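Fridays at the bench

I promised my sister I would write something about work that wasn't a complaint, so I made myself a pot of tea and sat down to try. For anybody new (hello!), I spend my days at Jonodero, where we get robot arms ready to do the small, fiddly handling jobs that people in labs have always done with their fingers. Tubes, mostly. Picking them up, setting them down, putting them where they belong. I came to it from the other side. I spent years in a sample room at Belliler, and if you had asked me then what a robot would do to my job I would have said "end it" and gone back to my labels.
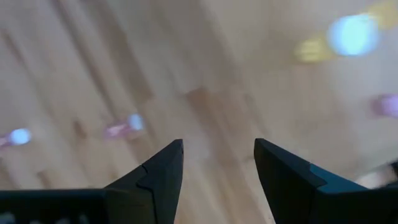 In my Belliler days a busy shift meant 1301 tubes through one pair of hands, and I know the number because it was written on the whiteboard the day we did it and stayed there until the marker wouldn't rub off. We were proud of it. My thumbs were not! I still have a splint in the bathroom drawer that I put on when the weather turns. So when people ask me if I feel bad helping to automate that kind of work, I have to tell them it's complicated, and then I usually talk too long, as I am doing now.

The part I didn't expect is how much of the old job came with me. When I started here, the engineers would set a task for the arm and call it simple, and I would stand there thinking of all the ways a tube can be awkward. It rolls. It ends up pointing the wrong way. You go to grab it by the middle and it turns on you. A person who has done the work for years makes a dozen little corrections without noticing, and somebody has to notice them before a machine can be taught any of it. That has turned into a good share of my day, and I like it more than I thought I would – it's strange and rather nice to be asked how you hold something, after years of only being asked how fast.

Tanveer Gilani came from the same kind of background and we have long talks about this over lunch. He's less cheerful than I am. His worry is for the people who learn the trade after us. If you never handle the easy tubes, he says, how do you get a feel for the hard ones? At Brullik, where he worked before, the new hires used to spend their first 12 weeks doing nothing but the dull stuff, and he hated every minute and now thinks it was the best schooling he ever had. I don't have an answer for him. I did tell him that nobody ever learned much from their thumbs hurting, and he laughed and took the last of my crackers.

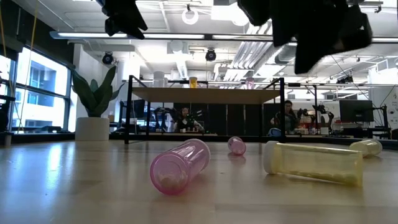
What has changed most, I think, is the quiet in my head. The old work filled you right up. You couldn't plan dinner, you couldn't chat, you just counted and capped. Now I sit with a problem for an hour, I get up, I ask somebody a question, I come back to it. Some afternoons I miss the other way, I'll admit. There was a rhythm to it, and you went home knowing exactly what you had done. These days I can work hard from morning to evening and all I have to show is a note that says "try a wider approach from the left."

My old supervisor wrote to me in May to say they were looking at machines for the sample room too, and did I have any advice. I wrote back far too much. Mostly I told her to bring the bench people in at the start, before anything is bought, and to let them be rude about it. She said she'd print it out – I hope she trimmed it first.

Anyway, the tea is cold and the dog wants out. Next time I'll write about the bread, I promise.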